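When Emília Kadlec began planning the equipment budget at Prodport in September, the arm was the easy part. The fingers took longer.

"You get one quote for the arm and you think you're done," she said. "Then you price hands, spare pads, cables, a table that doesn't move."

Her team handles desk items: books, boards, paper, file racks. She asked two suppliers, Tornlow and Matoušek, to quote on the same list, which ran to 16 lines.

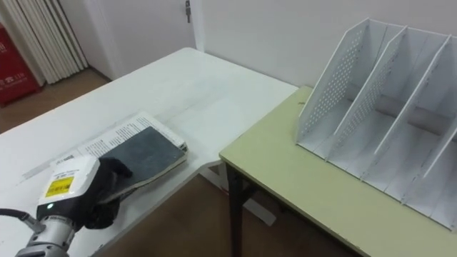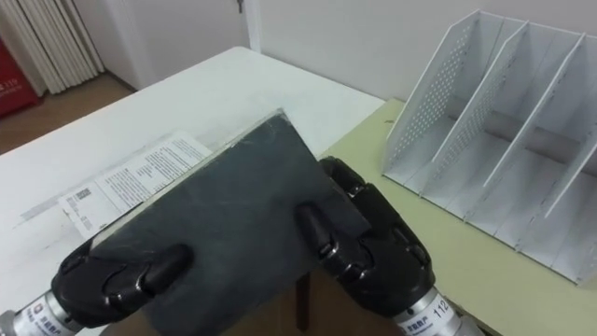
Desk handling at Prodport. First picture: gripper fingers on a book cover. Second: two grippers holding a dark gray board.

Kadlec put spare finger pads on their own line after the first draft left them out. She ordered 353 for the year.

"Finance asked me why so many. I said divide it by the shifts."

Tables and racks came from the regular office budget. Software, a package called Asis, is paid yearly and will be reviewed at renewal.

Her advice to other buyers is to ask for lead times in writing. "Ours slipped by two weeks, and I had people scheduled."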